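The potter who stopped making everything

December 7, 2023

The workshop of Trokix is behind a former dairy in Skesard, and it is easy to pass it. There is a green gate, a bell which does not ring, and then a long yard with buckets. The owner came out with clay up to her elbows and said I should not shake her hand. She did not want her name in the article either. "The pots have a mark on the bottom," she told me. "It is enough that one of us is signed."

She has worked alone in this place for 3 years. Before that she was employed in an office where she ordered parts for lifts, and in the evenings she made mugs, vases, soap dishes, candle holders and once a set of door knobs. When she opened the shop she offered all of it. At the end of the first year she had 133 different things on the price list.

"I could not remember my own prices," she said. "A customer would ask for the small jug and I had to ask, which small jug? And then I had to remember which glaze, and how long in the kiln. I was more a storekeeper than a potter."

The change came in September of last year, after a bad firing. The kiln was packed to the top, the temperature ran too high on one side, and almost a whole month of work stuck to the shelves. She spent two days with a chisel. On the second evening she took the price list and crossed out nearly everything on it. Now she makes bowls, in 3 sizes, and nothing else.

I asked if it was not boring. She laughed and put the kettle on before she answered.

"My sister asked the same. But a bowl is the thing people use. A vase is in the cupboard eleven months of the year. A bowl stands on the table, somebody puts the keys in it, somebody eats soup from it. I like to think about that when I am trimming the foot."

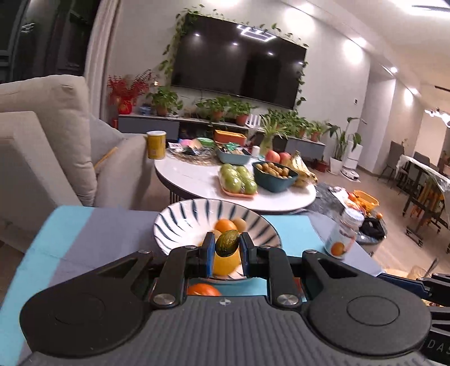

The largest size is called Obi, after a dog she had as a child, and it takes her the most time. A wide bowl wants to sink in the middle while it is drying, so she covers the rim with thin plastic and leaves the centre open. In winter she turns it every few hours. She told me that she has got up at night for this, and that her husband has stopped asking where she goes.

Not all of her old customers were pleased. A café which bought mugs from her went to another supplier, and for some months the income was lower than in the office. She kept a notebook of every sale in that time and showed me the pages. Against one week there is only a single line, and under it she has written "rain".

What helped her was a small homeware shop, Plusside, which took a few bowls to try and then ordered again. She has had to learn how to pack for the post, and she has strong opinions about it. Newspaper is better than bubble wrap, she says, if you are not lazy with it.

She also began to teach on some evenings, a few people at a time. They all want to make a mug — "always a mug, with a handle, the hardest part" — and she lets them.
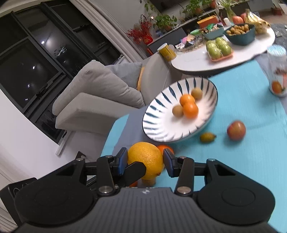 What she would tell a beginner

"Buy one bag of clay and do not buy tools. A fork and an old bank card are enough for the first months. Break the first ten pots, or give them to somebody who loves you. And write down your glazes on paper, not on the telephone. I lost a very good grey because of a telephone."

She does not plan to grow. A second kiln would cost her 3,000, second-hand, and she has been to look at it twice. Each time she came home and swept the floor instead. "Perhaps in spring," she said, and went to see if the rims were still covered.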